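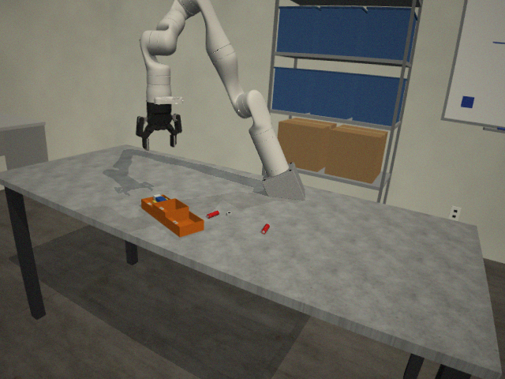 Gripper open and raised, tray and loose parts on the table.

How to Set Up a Simulated Sorting Cell: House Rules
Njål Fjeld, last revised 19 January 2020

These rules apply to every tabletop scene we build for the Cedach project. Follow them before you record a run or hand a scene to someone else. They cover the simulated cell only. The real cell at Mullance has its own safety sheet, and you need to have signed that one before you go near the arm.

Step 1. Fix the mount first
Place the arm's mount at the far edge of the table and lock it. Do not move it later to make a reach easier. If a part can't be reached, move the part and write down the change.

Step 2. Set the start pose
The arm starts every run with the gripper open, fingers down, clear of everything on the table. Use the saved pose from the scene file. A pose set by hand will be a little different each time, and the runs can't be compared.

Step 3. Place the tray and parts
Put the tray down first, then the loose parts. The tray may sit at an angle. Parts must lie flat on the tabletop and must not touch each other or the tray wall. Leave room for both fingers on either side of a part. Small items such as nuts are the ones most often placed too close to something else.

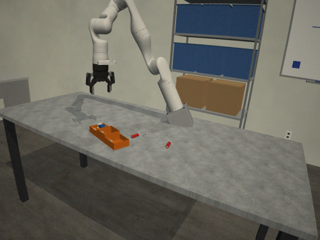

Red cylinders to the right of the tray, with a small ring-shaped part between them.

Let the physics settle for 90 frames before you save. If a part rolls or sinks into the table in that time, delete it and place it again. Don't nudge it.

Step 4. Check the light
Keep the shadows on. The arm throws a long one over the tabletop, and a vision model trained without shadows does badly on the real table. Sigrun Løken keeps the approved light settings in the Grimov folder. Use one of those.

Step 5. Check the wide view
Switch to the room camera and look at the whole space. Shelves, carts and stools are part of the scene and should stand on the floor, away from the arm's reach. Fix anything that floats or overlaps.
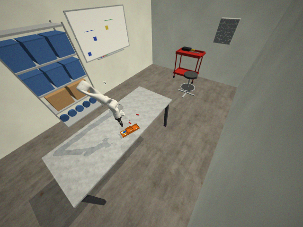
Step 6. Record and name the run
A full set is 400 runs. Save after every 40 and use the scene name, your initials and the run number, in that order. Failed runs stay in the set and are marked as failed. Anything stopped by hand goes in a separate folder with a one-line note saying why.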